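Visitor questions – Sendon open day at Lostau

When is it?
The open day is in February. Doors open at 10 and the last demonstration starts at 4.

Do I need to book?
Yes. We have 200 places, and they are free. Book through the Sendon office. Groups from schools in Muden should send one list for the whole class.

What will be shown?
Two demonstrations. Prantl brings its sorting line, and we run our own arm work in simulation on the large screen. A rendered wooden floor is one of the surfaces we use, with the view looking down past the gripper.
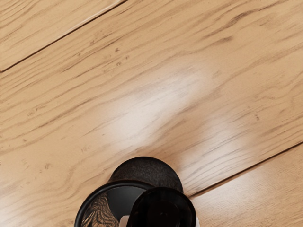
Each demonstration lasts 20 minutes, with time for questions afterward. Staff stay by the screen between sessions – you can ask about the software then too.

Can I try it myself?
Visitors over 12 can steer the simulated arm from a desk. Sign up at the door.

Is there parking?
There is a lot behind the hall, 600 feet from the entrance. Spaces next to the door are kept for visitors with a permit.

May I take pictures?
In the demonstration hall, yes. Please don't take any in the workshop.

Is there food?
Coffee and sandwiches are sold in the lobby. Cash only.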